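Callance arm, bench notes, August

Re-cut the finger pads in the afternoon. The old ones were flat and only touched the cylinders along a line, so anything smooth turned in the grip as soon as the wrist rolled. The new pair is curved and sits lower on the part. Firmware unchanged from the last entry, wrist camera back on its bracket, exposure left on auto.

Test job as before: take a cylinder upright, lift, place beside the cream tray, release. Closing speed down to 28 per cent. Force limit at 3 on the Patitz driver scale, which has no units and never will.
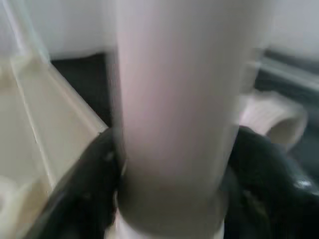
Vilho Lappalainen thinks the force limit is the wrong thing to be tuning, and that the closing position should be fixed in software with the current used only as a stop. He would also like the pads glued as well as screwed. Fair on the first point. Against the second, I have had to take them off twice today.

Results so far: 13 lifts, 2 slips, both with the wrist past horizontal. No slips with the wrist vertical. The fingers close slightly out of step - left one leads - and the part gets pushed sideways before it is held. Looks like backlash in the right-hand linkage. Shimmed it with drinks can, better but still there.

Motion blur on the wrist view is bad enough to upset the edge finder. Fix the exposure time by hand and add a lamp before trying the vision part again.

To do:
Print spare pads, same file, thicker at the root.
Replace the right linkage pin.
Ask Bożena Kwiatkowski for the Virkano bearing sizes.
Try the fixed closing position.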